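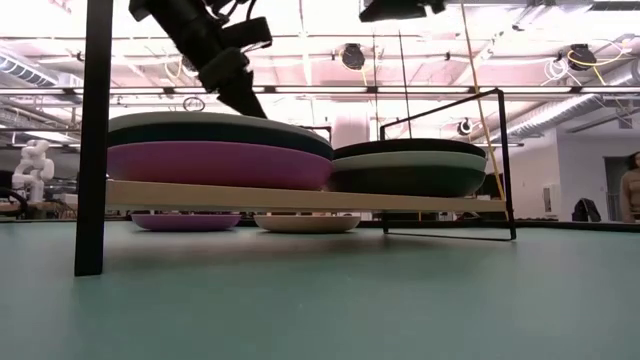

Figure 3. Mixed dishes on a raised wooden board: two nested stacks on top, two shallow plates in the gap underneath.

3.2 How dishes are grouped on a shelf

Most households own more dishes than sets. In the Turgate survey, 738 of 1843 kitchens kept plates and bowls from different sets in the same pile. We wanted to know what these piles look like and how easily a single dish can be taken from them. Okoro's earlier work in Lerska dealt with matched sets only, so its grouping rules could not be carried over directly.

We call a group of dishes a stack when each piece rests on or in the one below it. Figure 3 has two stacks of three layers each. In the left stack a light gray plate lies on a dark green bowl, and the bowl at the bottom is a large magenta-purple one. The right stack is slightly smaller and lower. Its base is a deep dark green bowl, with a pale sage-green bowl and a very dark dish over it. Color was recorded for each piece but was not used in sorting.

Two points about such stacks matter for the coding. First, a plate may sit over a bowl. Participants who stacked this way told us that the plate kept dust out, and several left it there as a lid when putting the bowls away. We coded the plate as part of the stack whatever its use. Second, bowls of different shapes may nest closely or leave a gap. We scored the fit by eye from the side, on a three-step scale (snug, partial, loose). The right stack in Figure 3 is scored as snug.

The space under a raised board was coded separately. It is low and often dark, and it suits flat pieces better than bowls. In Figure 3 it holds a shallow purple plate and a shallow cream-colored one, both lying flat on the table. Plates in this position can be reached without touching the stacks, but from the side only their rims show, and participants in the Nistovine interviews said they tended to forget what they had put there. In August we went back to 10 of these kitchens and asked the owners to list the dishes under the board before looking.

Stack height was counted in pieces, following Athanasiadis. A serving bowl and a saucer each count as one.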